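Ticket 2294: Replacement finger pads, or a whole new gripper? (budget question)
Status: Open
Opened by: Oskari Heiskanen
Assigned to: Equipment planning
Priority: Normal

Oskari Heiskanen wrote:

Hi all, me again with the gripper stuff. Sorry this is long, but Anjani asked me to put everything in one place before she fills in the purchase request, so I'm dumping it all in here.

Short version: we have two hand-held grippers for the table-setting work, both from Ondell, and the finger pads on them are getting slick. I need to know if I'm buying pads or buying grippers. Those are very different numbers and I've been going back and forth on it all week.

What I'm seeing: the pads hold the knife fine by the handle. They hold it badly by the blade. Plates are hit or miss, especially when you come at the rim from a low angle. The serving tray is the worst of the lot, because the rim is rounded and the pads want to ride up it and let go.

What I've tried so far:

- Wiped the pads down with alcohol. Better for maybe half a day, then right back to sliding.
- Swapped the left and right pads between the two units. The slipping followed the pads, so I don't think it's the arms.
- Tightened everything on unit 2. No change, though it did stop a rattle that had been driving me nuts.
- Wrapped one pad in rubber tape. Great grip! But the tape peeled and left goo on a plate, so please don't copy me.

Quotes: Pratley will sell us pads as a set for $41, and they ship in 30 days. Karakaya has a complete new hand-held unit, but their sales person won't give me a price until we say how many we want, and I can't say how many until I know the price. You see my problem.

---

Anjani Hidayat wrote:

Thanks Oskari, this helps a lot. Questions from the money side:

Do the Pratley pads fit the arms we already have, or is there an adapter hiding in the small print? We got burned on that in September with the wrist mounts and I'd like to not do it again.

Also, what exactly would the Karakaya unit do that ours can't? If the answer is "grip better," then pads win and we're done. If it opens wider or something, tell me now, because I have to write a reason in the form and "Oskari likes it" didn't get through last time.

---

Oskari Heiskanen wrote:

Ha, fair. Pratley wants the hole spacing before they'll promise a fit. I'll measure ours on Monday with the calipers and send it over. Each pad has two small holes in it, so I'm hoping it's a common pattern, but hoping isn't a measurement.

On the opening width: I went in thinking we needed a wider one, and now I'm less sure. We don't grab the tray across the middle, we take it by the rim. Same with plates. So the wide opening on the Karakaya would be nice to have, and I can't honestly put it down as a must.

I'm attaching a view from the gripper over the setup we use, so you can see what kind of things the pads have to deal with.
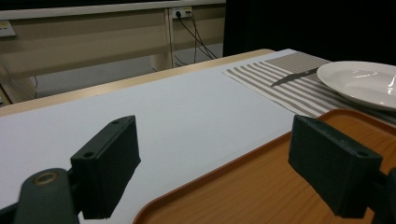

Attachment 1: Gripper open over the tray, with the knife and plate on the striped placemat behind it.

If you're comparing pads with Saodah's samples, ours are the dark green ones. They're matte with a bit of texture, and the texture is what I'd want more of -- something deeper that can bite on a glossy rim.

---

Saodah Yeoh wrote:

Jumping in from the planning side. I have two sample pads from Isto in my desk drawer, left over from the last round. They're softer than what you're using. You're welcome to borrow them before we spend anything. No idea on the holes, so bring your calipers.

Also, please budget spares this time. Whatever we buy, buy one extra set. Waiting a month for a part that costs less than lunch for the team is silly.

---

Oskari Heiskanen wrote:

Yes please on the samples! I'll come by Monday.

So here's where I think we are. Plan A is pads from Pratley, three sets (one per gripper plus the spare), if the holes match. Plan B is Isto if the samples fit and do well on the tray. The Karakaya unit goes on the wish list for the next budget round -- I'll ask them for a price on one, just so we have a number.

Anjani, can you keep the request open until I have the measurements?

---

Anjani Hidayat wrote:

Done, it's saved as a draft. I put in three sets at $41 and left the shipping line blank, so get me that figure too when you write to Pratley.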